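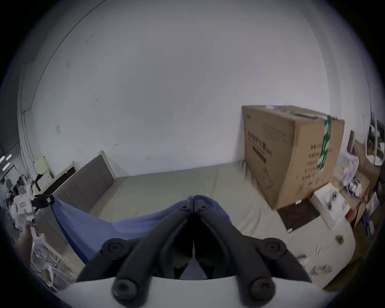 Left jaw slipping on cloth, bolts or pads?

Forum index > Grippers and end tooling > Hand-held pairs

tapewright
June 2018
Posts: 40

Two-gripper set, cloth folding on the bed station. Right one is fine. Left one holds the corner ok when I lift, then lets the cloth creep out once there's tension across. Thin blue cotton, nothing heavy. By the time both corners are up the thing sags in the middle and I've lost a finger width on the left.

Done so far: wiped both pads with alcohol, swapped the trigger spring, checked the tips meet at the front. They do. Counter on the left says 3,143 closes since last service, right was serviced same day.

Before I strip it, anyone seen this?

Filinden_Jo
Pads. It's always pads. Ours glaze over well before 3,143 and you can't see it, you have to drag a thumbnail across. Alcohol makes it worse imo, leaves them slick. 300 grit, two light passes, wipe with a dry rag, done.

orrin_k
Don't sand them. You take the edge off the tip and then they only meet at the back. Check the pivots first. The round bolts on the arms, if the lower two back off even a bit the jaw twists under side load. Closes fine with nothing in it and opens up as soon as you pull sideways. Sounds exactly like what he's got.

Filinden_Jo
Been sanding ours since last April, same pads, never had the tip go round. Depends how hard you lean on it I guess

orrin_k
Or how often you check it.

tapewright
ok ok. Pull test with a strip of the same cloth. Straight pull, holds. Pull 45 degrees toward the headboard side, creeps. Same strip in the right gripper, holds both ways. So leaning toward orrin but I havent put a driver on anything yet

Ludger Heitmann
Side load only = pivots, agree. Order I do it in at Prernham:

Battery out or lead off, whichever yours has.
Jaw half open. Not closed, you'll clamp the play out and feel nothing.
Hold the base, rock one arm sideways. Then the other arm. Compare.
Lower bolts before upper. Quarter turn at a time, swap sides.
Open and close it 8 times by hand, then rock it again.
Tip fasteners last and only if the fingers dont line up.

No red threadlock. Printed/molded arms crack when you try and get it back out. Medium stuff, tiny drop.

pell_mell
is threadlock ok on plastic at all?? I was told never

Ludger Heitmann
On the metal thread, metal insert, fine. Keep it off the arm. If your arms have no inserts then none, use a locking nut.

bernine_shop
Different view. We run the Pace kit here at Bernine and had the same creep, bolts all tight, pads new. It was the operator. Left hand holding the handle rolled out so the jaw came in on an angle and only one edge of the pad was biting. Worth getting somebody else to do the left side for ten minutes before you take tools to it.

orrin_k
He did a pull test off the bed with a strip, same result. Not the operator.

bernine_shop
Same person did the pull test tho

tapewright
lol fair. Had my wife do it, same creep, no coaching. So not me.

Bolts: lower left was loose. Not hanging out loose but it took most of a half turn. Lower right a hair. Uppers fine. Rocked it after, most of the play gone. Cloth holds at 45 now. Still a tiny bit of slip if I really yank it

Filinden_Jo
so that last bit is the pads :)

orrin_k
Or yanking.

tapewright
Got spare pads in the drawer, will fit the left pair tonight, leave the right alone and see. Not sanding for now, sorry Jo. Also going to put a paint line across the bolt heads so I can see if they move, shouldve done that at the service

Ludger Heitmann
Paint line good. Look at it every 300 closes to begin with. If the lower left walks again with threadlock on, the insert is turning in the arm and tightening wont help, you need a new arm.

pell_mell
just rocked mine after reading this. both lowers loose. thanks I think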